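Let the Students Fail on a Screen First

Opinion

In January our club at Cudcombe took a decision that cost us three members and gave me several difficult talks with parents. We decided that the real robot arm would stay in its cupboard until the spring, and that all the students would work only in simulation. I was the person who proposed it, so it is fair that I am also the person who defends it.

I am not a teacher by profession. I came to this country for work in a factory office, and I help the club in my free evenings. English is my third language and the students correct it with pleasure. I say this so the reader knows that I do not write as an expert in education. I only write what I have seen in two years at the same long desk, between half past four and seven.

The complaint of the parents was simple. They said that a robotics club without a robot is a computer club. One father told me his daughter already looks at a screen too much, and he had hoped that here she would use her hands. I understand him very well. When I was a boy I repaired radios with my uncle, and what I remember is the smell of the solder and the small burns on my fingers. No screen has given me such a memory.

But I ask the parents to think about what happened in the club before January. We had one arm and 14 students. One evening has two and a half hours. If you make the division, and remember that somebody must first connect everything and at the end put everything back, each student had a few minutes. The confident ones took more than this. The quiet ones stood behind and held a cable. At the end of the autumn term I asked one of the quiet ones what she had learned, and she told me that she had learned where the power switch is.

Now every student has an arm and a table. We build our tables in Arari, the simulation program that the club pays for, and the students may put on them what they want.

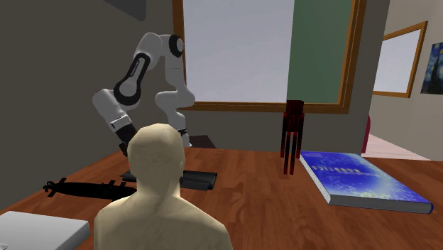 A table with too many things

My second opinion made me less popular with the students than with the parents. I believe that the practice table should be full of things which have no connection with the task.

The task this year comes from the Nillow challenge, for which our club has registered. The arm must pick up a flat card from a table and put it in a marked place. When the rules arrived, the students immediately made an empty table with one card exactly in the middle. Their programs worked after one week and they were very proud. I asked them to put a submarine on the table, and after the submarine a book, and then a statue. They were angry with me, and I think they had some right to be.

A card alone on a table is a small problem. You find the part of the picture which has a different colour and you go there. A student can solve this without understanding what her program does, and I have seen it several times. When there is a second red thing on the table, like a figure with red patches on it, the program may go to the figure with the same confidence with which it went to the card. Then the student must ask herself what is a card, for a machine. Is it something red? Something flat? Something with letters on it? A book is also flat and has letters on it. This was the best conversation we have had in the club, and it started from annoyance.

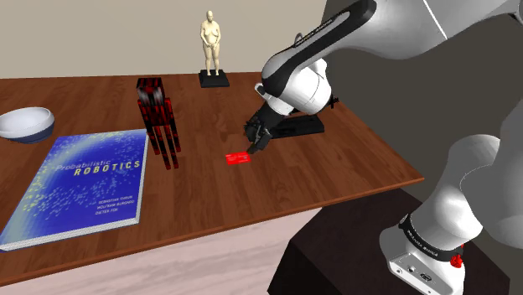

Our practice table in Arari, with the book, the figures and the red card beside the gripper.

Some of my colleagues in other clubs say that this is too hard for beginners. They prefer to begin with the empty table and add one thing each week. It is a reasonable method and I do not say it is wrong. My experience is that the week for the next thing never comes. There is a school holiday, then there is an illness, then the competition is near and everyone wants to keep the program that works. The empty table stays empty until the day of the competition, and on that day the referee's table is new to everyone.

We went to such a day last year, in the Viklund hall, with a program that had never seen any table except our own. I will not describe the whole afternoon. The students were silent in the bus on the way home, and one of them asked me if the light in the hall had been "unfair". I said no, the light was only light. But I have thought often about this question. He had worked hard, he had done everything we had asked him to do, and we had not prepared him. That was our fault as adults.

What failure costs

The strongest argument for the screen, in my opinion, is the price of a mistake. I mean the price in money and also the price in courage.

In the first year, one student drove the real arm into the table and broke a finger of the gripper. We waited six weeks for the new part. No person was angry with him, we all told him it was normal, and he never asked to control the arm again. He came every week, he was polite and he made posters. I still think about these posters.

In simulation, you push the gripper into the table and then you press the button for restart. The program keeps a record of attempts, and since January the whole club has made 3444. Only 214 of them finished with the card in the right place. When I showed these two numbers to the parents, one mother thought I had made a typing error, or that I was confessing to a disaster. I think these are the two finest numbers in our yearly report. With the real arm we would not have reached so many attempts in the whole life of the club, and the student of the posters would perhaps have made one of them.

A flat card is a cruel thing to pick up. It has almost no height. If the fingers come too high, they close on air, and if they come too low, they meet the wood. The students tried to turn the wrist, they tried to approach from the edge, they tried to push the card towards some other object. Each of these ideas needed an evening of failures before we could say anything sensible about it. Who would permit an evening of failures to a child of thirteen, with an expensive machine and a queue of other children behind her?

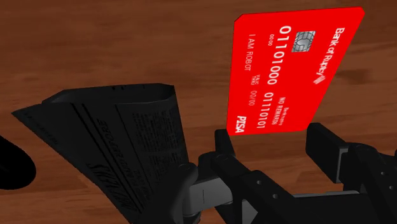

Close view of the card and the two fingertips. The bank was a great success with the younger students.

What the parents have right

I must be fair with the other side. A simulation is a polite world. The friction of the wood is the number which somebody typed. The cables do not become tangled, and no motor makes a strange noise in the middle of a sentence. Some students begin to believe that the numbers are the world, and one boy argued with me for a long time that a certain grasp was "proven", as he had done it on the screen. I had no good answer for him, except to say that he should wait for spring.

There is also the question of hands, which the father raised. He is right. A child who has never tightened a screw should not leave a robotics club without having tightened one. For this reason we keep the last half hour of each evening for the workbench, with old motors and old toys, and the laptops must be closed. It is too short. If I had a second helper I would make it longer, and if some reader near Cudcombe has a free evening and some patience, I would be glad of a message.

I also admit that the club became quieter. Before, there was one machine and everybody looked at it, so there was shouting and laughing even from those who did nothing. Now they sit in a row. I have tried to repair this with a rule that students work in pairs and change partners after 21 attempts. The students dislike the rule. I have kept it until now, but I am not certain about it, and perhaps after the Easter holiday I will let them vote.

The three members who left us went to a club in the next town, where there are two real arms and an empty table. I wish them well and I hope to meet them at Nillow. The cupboard here will be opened in the spring, as we promised, and the first thing on the real table will be whatever the students have in their school bags.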